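Sat 16 July. Went along to the Pruvdale open day this morning to hear why our new footpaths should be poured with crushed glass in place of sand. A few posts while it's fresh.

1/ The pitch, from Oluwaseun Okonkwo: grind up bottles nobody can recycle, swap out 70 per cent of the sand in the mix, same strength, greener path. Lovely. I asked same strength as what. As the old mix, he said. Tested when? June.

2/ So the oldest slab they have is a few weeks old. Concrete keeps changing for years. Glass in concrete is known for one thing above all, which is reacting with the alkali in the cement and swelling. Slowly. You won't catch it by June.

3/ To be fair, fine glass behaves better than coarse. Grind it to powder and it can even help, much like fly ash does. But the bucket they passed round was not powder. I could pick bits out with my fingers.
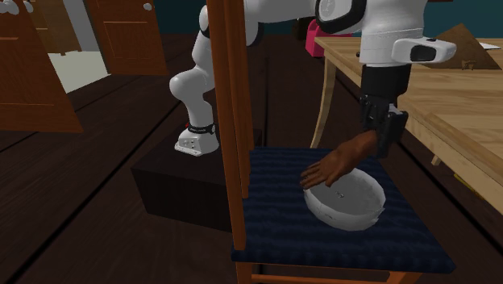

4/ Ese Balogun asked about expansion bars, the little mortar sticks you soak in hot lye and measure. "In progress." Fine, then come back when they're done.

5/ Cost. They say 10 per cent cheaper by the cubic metre. Does that include washing the sugar and label glue off the glass? Sugar stuffs up the set, ask anyone who's had soft drink tipped in the mixer. Long pause, then a promise to email me.

6/ Jamie Hebden reckons I'm being a grump and the Ikgate driveway has held up fine. I went and looked. It's 12 metres long, it's under a carport, and it already has 2 cracks. Could be plain shrinkage -- could be a bad base. I wouldn't hang a council contract on it either way.

7/ What I'd want before anyone pours a metre of public path: the bar results, the actual grading of the glass, and a trial strip out in the weather with ordinary concrete right next to it. Same crew, same day, same curing.

8/ Danjuma Iyamu says the Brondton depot has room for a strip like that along the back fence. Good. Cheap to do, and I'll happily eat my words in a few winters.

9/ Still no email about the sugar.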